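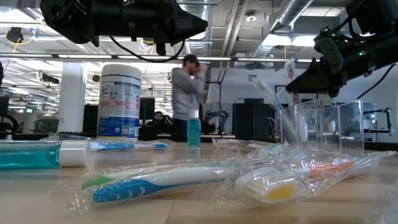
Ticket 221: policy keeps closing early on wrapped toothbrushes
Opened by: Jeanie Dow
Assigned to: Gianni Bassi
Status: open, lowered to normal

Jeanie Dow
Hello Gianni, and thank you for picking this up so quickly! I'm running the sorting evaluation on the Kernlow cell, toothbrushes into the two clear bins, and the new policy is fine on bare ones but gets lost as soon as there is clear wrapping. The fingertips close before they reach the handle, so all we get is a pinch of film. I did 60 trials with wrappers on and the old checkpoint beat the new one, which I really didn't expect. Logs are in the Jendura folder.

Gianni Bassi
Hi Jeanie, lovely clear report. Could you check two things for me? First, that the depth input is masked in the config -- it should be off for this checkpoint. Second, which demos went into the training mix. Innes reshuffled them in June and I have a feeling the wrapped set was left behind.

Jeanie Dow
Depth was on, silly me. Turned it off and ran 60 more, same layout, bottles and wipes left where they were. Early closing is much rarer now, but the long strips of packaging still catch on the right gripper and then the policy waits there as if it were holding a brush.

Innes Mackay
Gianni is right about the mix, I'm sorry to say. Only 5 wrapped demos made it in, out of 100 we recorded. I'm retraining with all of them and will put the checkpoint up Friday.

Gianni Bassi
Thanks both. The waiting looks like a separate problem to me -- gripper width alone can't tell film from a thin handle. Jeanie, please keep the snagged trials as failures in your table, and I'll open a new ticket for a release-and-retry step once Innes's checkpoint is up.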